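To: Clanside Residents' List
From: Nikola Golob, Household Inventory Office
Date: 16/09/2021
Subject: Re: White cabinets at Clanside, and where the glassware is to be kept

Dear colleagues and residents,

I am replying to the list so that everyone who shares the ground floor at Clanside has the same information. Kai Strobel's message is quoted in full, and my answers follow it.

Kai Strobel wrote:
> Dear Nikola,
> The Hollis house moved its glassware to open shelves in July and the
> wardens there seem pleased with the result. Before we do the same at
> Clanside I would like three matters settled.
> 1. Which items go on the open shelves and which go behind a door?
> 2. May clear plastic containers be kept in the divided compartments, or
> must everything in them be put into the labeled boxes we bought?
> 3. Who pays for breakages once the glasses are out in the open?
> I would also ask that the cleaning instructions be written down. At
> present each shift has its own method.
> Regards,
> Kai Strobel
> Clanside, ground floor

On the first point, the rule adopted for all houses under the Illitz agreement is that glassware in daily use is kept on open shelves and that reserve stock is kept behind a closed door. Daily use means items taken out at least once a week. Serving dishes, vases and seasonal pieces do not meet that test and should go into the cupboards.

On the second point, clear containers are permitted. The labeled boxes were bought for linens and paper goods, and there is no need to transfer other items into them. A clear container may stand directly on the floor of a compartment, provided that it does not project past the front edge and that nothing is stacked on top of it. The narrow compartments should be kept for flat items such as trays and boards.

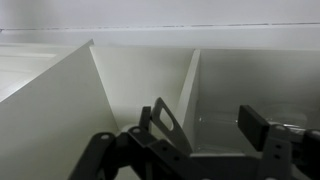 White divided unit, with a clear plastic item in the right-hand compartment.

Residents have asked whether the dividers may be taken out to make one wide space. They may not. The units were accepted on the condition that they remain as delivered, and any change to the interior must be approved by this office in writing beforehand.

On the third point, breakages in ordinary use are charged to the house account. The glassware allowance for Clanside is 900 for the current year, and a single claim may cover no more than 3 pieces without a countersignature. Please enter each breakage in the book on the day it occurs, with the type of glass and the shelf it came from. Claims should carry the Clanside account number, 1072. Entries made at the end of the month from memory have caused difficulty at Hollis, and I would like to avoid the same correspondence here.

For the freestanding cabinet with the cupboard below, the arrangement is as follows. Stemmed glasses and tumblers share the upper open shelf. Stemmed glasses stand upright on the foot, never on the rim. Tumblers may be set farther back. A hand's width should be left between pieces so that one can be lifted without touching its neighbor.

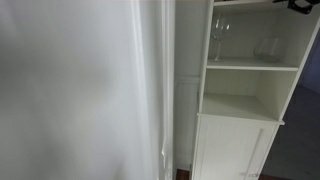
The second open shelf is to be left clear until the new plates have been received from Jomine. I know that an unoccupied shelf attracts mail, keys and charging cables. Kindly remove such items when you find them and leave them on the hall table for their owners.

The following cleaning instructions apply to every shift with immediate effect.

Shelves are wiped with a damp cloth and dried at once with a second cloth. Glassware is lifted off before wiping and is not slid along the board. Grooved back panels are brushed from top to bottom with the soft brush before the shelf is wiped. White surfaces are not to be treated with scouring powder or with any product containing bleach. Clear plastic is washed by hand in lukewarm water and is not put through the dishwasher.

Marks that do not come away with a damp cloth should be reported and left alone. Two panels at Hollis were dulled by repeated scrubbing, and the cost of replacing them was charged to the general furnishings budget, which stands at 3000 for all houses together.

Kai, I would be grateful if you would post a printed copy of these instructions inside one of the cupboard doors and confirm to the list when it is up. Questions concerning linens and paper goods should be sent under a separate subject line, as they are handled by another desk.

Yours sincerely,

Nikola Golob
Household Inventory Office
Illitz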